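Last updated: 31/10/2025

Trakton folding poles – are they worth it?

I've been meaning to write these up since March, when my old pair finally gave up on the way down to Gretley (one section jammed solid and I had to walk back through the village with a pole taller than me, very dignified). Reginald Rosenthal has been out with me most weekends since then and he swears by the Lo Presti ones, so I've had plenty of chances to swap and compare on the same ground.

First thing, they fold in three with a cord running through the middle, like a tent pole. You pull down on the top section until a little button pops out and that's it, locked. With gloves on it takes me two goes. Folded, they go inside my 15 litre bag with the zip done up, and that was the whole point of buying them. I hate having poles strapped to the outside when there's a fence or a bit of gorse to get through, and there's always a fence.
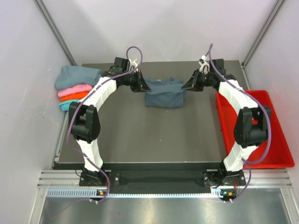 Weight-wise I can't fault them. I did the full Endport round, 15 miles with a lot of up and down, and my arms felt fine the next day. My knees were another matter but I'm 51 and they were like that before! The grips are cork at the top with a foam bit underneath, so you can drop your hand down on a steep climb without stopping to fiddle with the length. I use that far more than I thought I would.

Now the moans. The wrist straps are too thin and the buckle sits right on the bone. I ended up turning mine round, which helps, but for £50 I'd have liked a bit of padding. The baskets are also a pain. They push on instead of screwing on, and I lost one in the bog below the second trig point. I spent ages poking about for it with the other pole and came away with a very wet sleeve and no basket. Spares are easy enough to order, and they took 7 days to turn up.

The length adjustment only works on the top section, so there's not a huge range. If you're very tall, or you share poles with somebody who isn't, go and try them in a shop first. I leave mine at one setting and lengthen them a touch for the long descents.

On rock they're a bit chattery. You get a buzz up the shaft when the tip lands hard, more than on Reginald's, and on the stony track off the north side I put the rubber feet on to quieten them down. On grass, peat and forest road I don't notice it at all. I also wiped the joints down and left them unfolded in the hall after every wet day, and there's no sign of sticking so far. 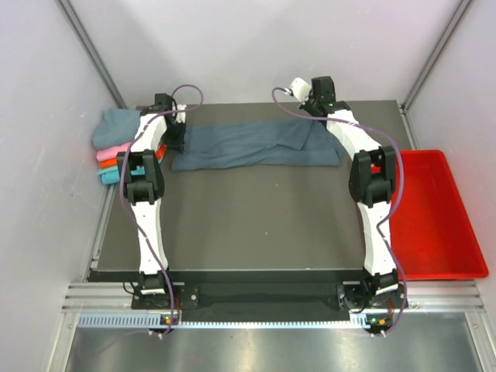 The cloth has a flap folded over towards its right end.

So would I buy them again? Yes, I think so, if they were still the same price. They're not as solid as the Lo Presti poles and I wouldn't want to lean my full weight on one crossing a river, but for bagging a couple of hills and getting back before dark they do everything I ask. I'm off to finish the last of the western tops with them next, weather allowing – there's one with a horrible tussocky approach that should be a proper test.

Comments

Ostap Ostapchuk
Same here with the baskets, I lost both on one walk. A turn of electrical tape under the new ones has held up all summer.

Khrystyna-Mariia Pylypenko
Did you find the button stiff when it's cold? Mine needed a real shove last winter and I had to get my thumb out of my mitten to do it.

Endang Setiawan
Which side did you go up for the Endport round? We tried it from the reservoir and the path just vanished in the bracken.

Reginald Rosenthal
I'd like it noted that I offered to swap back at the bog.

Contact | Copyright Zakhar Yatsenko | Back to top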